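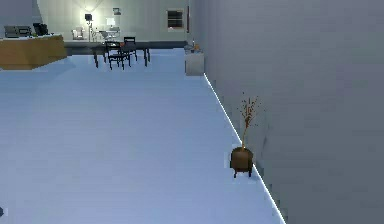
How does a robot find its way through a house?

It uses a program called a planner. The planner keeps a map inside the computer, made of many small squares. Some squares are free and some are blocked, and the planner looks for a chain of free squares from start to goal.

At Bivari, Lotte Brouwer and Thulani Jacobs teach their planner in a computer-made home. The home has a long wall, a plant in a brown pot, a dining table and chairs. Chair legs are difficult — they are very thin, so a robot can miss them.

The program practices 200 trips. If it bumps into something, nothing breaks, and Lotte changes the code and starts again.

You can try it too. Draw your room on squared paper, color the squares with furniture, and find the shortest way from the door to your bed. Moving diagonally is not allowed!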